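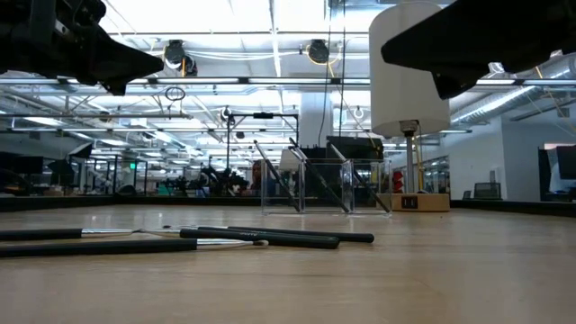

5. Cleaning and re-proofing your jacket

This section is for the Lellia waxed jacket and the Lellia long coat. If you have the Prilldale overshirt, go to section 6, because its cloth has no wax and the treatment is different.

5.1 Before you start

You will need:
a soft brush, for clothes or for shoes
a clean sponge
cold water
one tin of Moura cotton wax
two old cotton cloths
a hair dryer
a wide wooden hanger

Choose a warm day if you can. In June the work goes quickly, but in winter the wax becomes hard in the tin and you must soften it for a longer time. Do not work near a good carpet or a light-coloured sofa.

Empty all the pockets, also the small one inside the left chest. Remove the hood and the lining, if your model has them. The lining is fixed with six buttons, and the hood with a zip under the collar.

CAUTION: Never put the waxed shell in a washing machine or in a tumble dryer. Hot water and soap take the wax out of the cloth, and the guarantee does not cover this damage.

5.2 Cleaning the shell

1. Hang the jacket outside and let the mud dry completely. Wet mud goes deeper into the cloth when you rub it.
2. Brush the mud away, from the collar down to the hem. Open the pocket flaps and brush below them.
3. Wet the sponge with cold water and wipe the shell. Do not use soap.
4. If there is salt on the cuffs, wipe them a second time with fresh water.
5. Hang the jacket in a room with moving air until it is dry. Usually one night is enough. Keep it away from radiators and open fires.

Note: The removable lining can be washed by hand in lukewarm water. Close the buttons first, so that they do not pull on the cloth.

5.3 Putting on the wax

1. Stand the closed tin in a bowl of hot water until the wax is as soft as butter. Change the water if it gets cold.
2. Lay the jacket flat on old newspaper, with the zip closed and the sleeves open to the sides.
3. Take a small quantity of wax on the cloth and rub it in with circles. Work on one panel at a time.
4. Give more attention to the shoulders, the elbows and the seams, where the rain comes in first.
5. Do not wax the corduroy of the collar, the inside of the pockets or the teeth of the zip.
6. Warm each panel with the hair dryer. Hold it 4 cm or more from the cloth and keep it moving. The white marks of the wax should disappear.
7. Wipe with the second cloth to take away what is left on the surface.
8. Hang the jacket on the wooden hanger for one full day before you wear it.

CAUTION: Do not heat the tin on a cooker or in a microwave oven. The wax can catch fire.

Note: For the first days the jacket can leave a little wax on car seats and on other clothes. This is normal. If the cloth still feels sticky after one week, repeat steps 6 and 7.

5.4 How often

For daily use in rain, we recommend one treatment per year. A full treatment of the long coat needs around 600 g of wax if the cloth is very dry; the short jacket needs less. Dry places look paler than the rest and water does not stay on them in drops. You can treat only these places, but the colour may be slightly different until the next full treatment.

5.5 Re-waxing by our workshop

If you prefer, you can send the jacket to us. Clean it first as in 5.2, and write your name and the number from the inside label on a paper in the right pocket. Everaldo Moura and Rosemarie Bauerfeind receive the parcels and will write to you if a repair is also necessary. Parcels go back to customers every Wednesday.

For repairs of torn cloth and broken zips, see section 7.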